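Saturday, September 19, 2020

A proper day off at last, and I have spent most of it at the kitchen table with a pot of tea and my old lab book, which tells you all you need to know about me. The weather has been soft and grey and I didn't feel like going further than the bakery. So I thought I would sit down and write up the week while I still remember it, as I have been very bad at this diary since the summer.

The big news (big to me, anyway!) is that the film finally came off the glass in one piece. We have been casting these thin sheets from seaweed starch since February, with that long gap in the spring when the building was shut, and every single one has either cracked at the corners or stuck so fast that I had to scrape it off with a blade like burnt jam. On Tuesday I lifted the edge with my fingernail and it just kept coming, the whole sheet, clear and a bit floppy, like the skin off warm milk. I stood there holding it up to the window for far too long. I wanted to ring somebody and couldn't think who would care at that hour of the morning.

What changed was the drying. I had been so sure it was the recipe. I must have altered the glycerine every way I could think of, a touch more, a touch less, added early, added late, and all that time the trouble was that I was drying the sheets too quickly. The oven at Stadau runs hot on one side, and the sheets were shrinking unevenly and tearing themselves apart. Leaving them on the bench under a loose cover for the weekend did more good than half a year of fussing. I felt rather silly, and then very pleased, and then silly again when I looked back and saw I had written "try slower?" in the margin in the spring and never done a thing about it.

We pulled strips of it on Wednesday. The best one held to 94 newtons before it went, and the worst was so poor I suspect I nicked it when I was cutting. The old recipe never got anywhere near that. I know one good strip is only one good strip, and I have told myself so several times, but I did have a second biscuit on the strength of it.

Thursday was the joint meeting with the Nalteo people, all on screens of course, and it ran on until my tea was cold and my back had gone. They want 300 strips for the ageing trial, half kept in the dark and half by a window, and they would like them before the clocks change. I said yes straight away, as I always do, and then worked it out on the back of an envelope afterwards. With the spares and the ones for Paiva it comes to 394, all cut by hand, all the same width to within a hair. I shall be seeing strips in my sleep. I did ask whether Paiva could manage with fewer and was told, very nicely, that they could not.

The budget came up too. We have 3,839 euros left for the year, and that has to cover the glass plates, the new cutter and the postage, so there will be no new oven. I have started keeping a list of what we can borrow from downstairs.
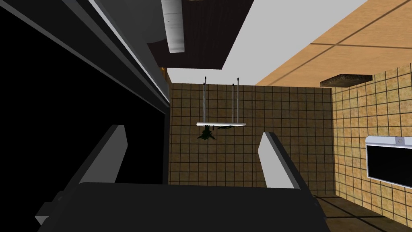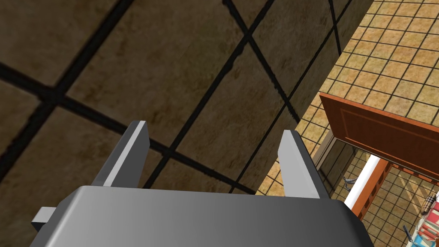
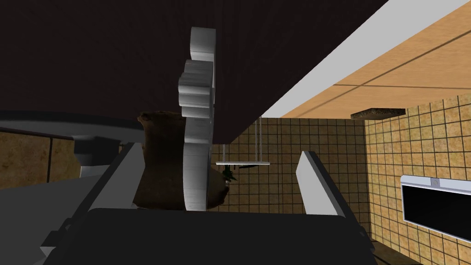 Anyway, the cutter. I have my heart set on the Gira one with the double blade, as the width is fixed by the blades themselves and it doesn't depend on how steady I am after lunch. It would take most of a week off the job. The quote came on Friday afternoon and was a little kinder than I had feared, though the delivery charge made me wince. I shall ask on Monday if they would waive it. People often will if you ask politely, and I have had a good deal of practice at asking politely this year.

I also want to cast a fresh batch first thing, before I lose my nerve, using the same jar of starch and the same plates, and leave them well alone under the cover. If they come off cleanly again I shall start to believe it. If they don't, there is still the damp to think about, as the lab was so muggy last weekend and I didn't write down the humidity (I know, I know). There is a little dial by the door and I have promised myself to read it every morning from now on.

The tea has gone cold and the light is going as well. I still have the beans to string for supper and a shirt to iron, and I said I would look over the draft methods section tonight, but I think that can wait until tomorrow.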